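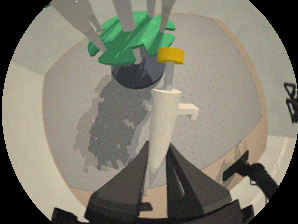

Combi boiler losing pressure overnight - my running log
Posted in: Heating and Hot Water > Faults
Status: Solved

Hello all, I've been keeping notes on this one as I go and promised I'd put the whole thing up once it was sorted, so apologies for the length!

The boiler is a Grodar combi, put in by the people who had the house before us. It has behaved itself for years apart from the odd grumble in cold weather. Then in April I noticed the needle had dropped to the bottom and the hot water had gone lukewarm halfway through washing up. I topped it up with the filling loop, it went back to normal, and I forgot all about it (as you do).

Entry 1
Pressure down again this morning. Topped up to the middle of the green bit, closed both valves on the loop, heating on for 40 minutes. The needle climbed a lot more than I expected and then sank right back once it all cooled. No puddles anywhere. I went round every radiator with a piece of kitchen roll and it came away dry each time.

Entry 2
Rang the Lediritz helpline, who do our cover. 35 minutes on hold. A very nice chap asked whether I'd bled the radiators recently. I had, the landing one, because it was gurgling. He said that would account for one drop but not a drop every night, and to ring back if it carried on. It carried on.

Entry 3
Darlene Gill on here suggested leaving the boiler off overnight with the valves under it shut, to see whether the loss was in the boiler or the pipework. Brilliant idea, and I can't think why I hadn't tried it. One of the valves was so stiff I had to wrap a tea towel round it. Pressure in the morning: low again. So whatever it was, it was on the boiler side and I could stop fretting about the floorboards in the back bedroom!

Entry 4
Went outside and had a look at the little copper pipe that pokes through the wall by the drain. Tied a sandwich bag over the end (Darlene again, thank you) and ran the heating for an evening. Water in the bag. Not much, but it was certainly water, and it hadn't rained.

Entry 5
Engineer came, 20 October 2026. He put a gauge on the expansion vessel and found it completely flat. With no air left in it the water had nowhere to go when it heated up, so it was pushing out through the relief valve, and the valve had then stopped sealing properly. He pumped the vessel back up and it held, which saved me buying a new one. The relief valve he swapped for a Trasach one he had on the van. I was quoted 920 pounds for a whole new boiler by another firm, Robichaud, who hadn't even taken the cover off, so I'm very glad I waited.

Entry 6
Been 15 days now and the needle hasn't budged. Bag over the pipe is bone dry. I've taken it off because next door were starting to ask questions.

Marking this as solved. If yours shoots up when hot and drops when cold, ask them to check the vessel first. I'll leave notifications on in case anyone wants to know which valve was the stiff one, it's second from the left on mine.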